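A Saturday at the Brenari sauce works, Gurthorpe

We'd been meaning to get out to Gurthorpe since April, when a friend brought a bottle of the Brenari smoked plum sauce to a barbecue and the whole thing was gone before the sausages were. So when they announced an open day we put our names down straight away, packed a thermos, and drove the 79 kilometres with the windows down (you can smell the vinegar a good while before you see the sign!).

The works is in the old Rilent cannery, a long brick building behind the railway line. We were sent around in groups, hairnets on, starting in the spice room. I could have stayed there all morning. They toast their own mustard seed and cumin, and our guide let us rub a bit between our fingers and compare it with the untoasted, and I've been toasting mine at home ever since.

Next came the kettles, 4 of them, each big enough to bathe a pony in. The plum sauce cooks for most of a day over a low heat, and the colour goes from a cheerful red to something close to molasses. It was very warm in there, and I was glad of the thermos being left in the car.

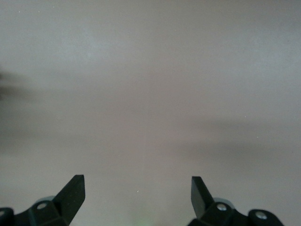
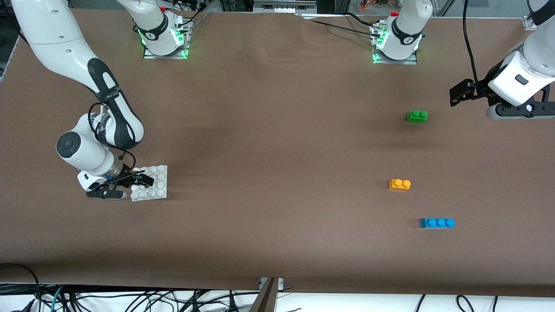 After the kettles we were let loose in the tasting room, and this was where the morning really got away from us. There was the plum, of course, and a tomato and tamarind one I'd never seen in the shops, and a pepper sauce made to an old Bhatt family recipe that started out quite mild and then very much didn't. They serve everything with plain boiled potatoes so you can taste what you're doing, and I thought that was clever. My favourite was the mustard and apple, thick and grainy and not too sweet. I'd put it on a pork chop, or on cheese on toast, or to be truthful on a spoon.

The shop is small and the queue was long, around 143 people by my husband's reckoning, but everyone was in a good mood and swapping marinade tips. We came home with the mustard and apple, two of the plum, and a jar of pickled onions that didn't last the weekend. Parking is on the grass beside the line, so wear flat shoes if there's been rain.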